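Petit fil du soir sur un sujet qui m'occupe depuis des semaines et dont je parle à tout le monde, y compris à ceux qui n'ont rien demandé : reprendre la couture à la main quand on n'a pas touché une aiguille depuis le collège. Installez-vous, je vais être longue (comme d'habitude).
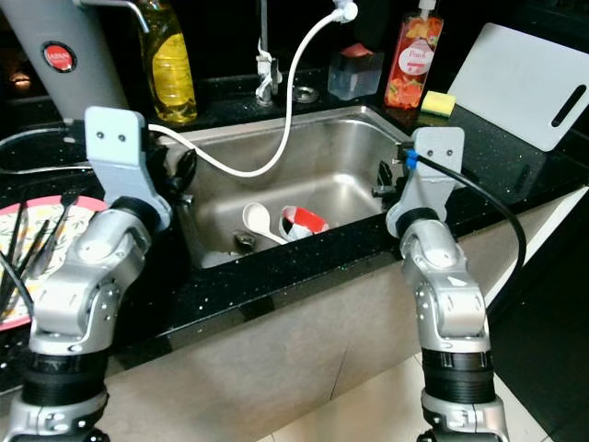
Lina Boutros me répond déjà que la couture à la main, c'est bien joli, mais qu'avec une machine elle aurait fini l'ourlet avant que j'aie enfilé mon aiguille. Elle a raison, Lina, et je l'embrasse, mais je n'ai pas envie de finir vite ! J'ai envie d'être assise le soir avec la radio et d'avancer de la longueur d'un doigt.

Tout est parti d'un manteau. Un manteau en laine bleu marine que je traîne depuis mes études, doublure déchirée sous les deux bras, poche droite percée (j'y ai perdu des clés, de la monnaie et un ticket de pressing que j'ai retrouvé dans l'ourlet, côté dos). Je l'avais porté chez Sabbagh, la retoucherie en bas de la côte, et la dame m'a dit très gentiment que la doublure entière coûterait plus cher que ce que valait le manteau.

Donc je l'ai remporté sous le bras, un peu vexée, et je me suis inscrite à l'atelier Brodura. C'était en mars. Deux heures par séance, 12 séances, une grande table, et Sawsan Atallah qui passe derrière nous et qui défait nos points sans un mot. La première fois ça fait un choc. Ensuite on s'habitue, et même, on lui tend l'ouvrage.

Premier conseil pour celles et ceux qui voudraient s'y mettre : coupez des fils courts. De la main au coude, pas plus. J'ai passé ma première soirée avec des aiguillées interminables en me croyant maligne, et j'ai fait plus de nœuds que de points.

Deuxième conseil, le dé. Je le détestais. Je l'ai détesté pendant trois séances, je le perdais, il tombait, il roulait sous le buffet. Et puis un soir j'ai voulu m'en passer pour traverser la laine épaisse du col, et j'ai eu le bout du majeur en compote jusqu'au lundi. Je le porte maintenant, et je râle quand je ne le trouve pas.

Pour le point lui-même, le point glissé suffit à presque tout sur une doublure. On pique dans le pli, on attrape deux ou trois fils du tissu d'en face, on retourne dans le pli. Si vous tirez trop, ça fronce, et vous verrez une petite vague que vous serez la seule à voir mais que vous verrez tous les matins.

Nizar Karam me demande en message privé quel fil j'utilise. Du polyester tout simple pour les doublures, et du fil de lin ciré pour les boutons, ceux du manteau n'ont pas bougé depuis. J'ai aussi acheté une bobine de soie chez Kasteo, bien trop chère, je la regarde beaucoup et je ne m'en sers pas.

Le manteau, justement ! J'ai mis 14 soirées pour la doublure, sans compter celle où j'avais monté la manche gauche à l'envers et où je suis allée me coucher sans rien dire à personne. Elle est en satin couleur rouille, on ne la voit que quand j'enlève le manteau, et je l'enlève donc très souvent, même quand il fait froid.

Depuis j'ai pris goût aux petites choses : un torchon à repriser, le pantalon de mon neveu (les genoux, évidemment, toujours les genoux), une taie d'oreiller de ma grand-mère dont la bordure s'en allait. Pour la taie je n'ai pas osé commencer toute seule, je la garde pour une séance avec Sawsan.

Si vous avez une bonne méthode pour repriser un pull en maille fine sans faire un gros pâté au milieu, je prends tout, schémas griffonnés compris. J'en ai un gris qui attend sur la chaise, troué au coude, et je lui ai promis que ce serait son tour cette semaine.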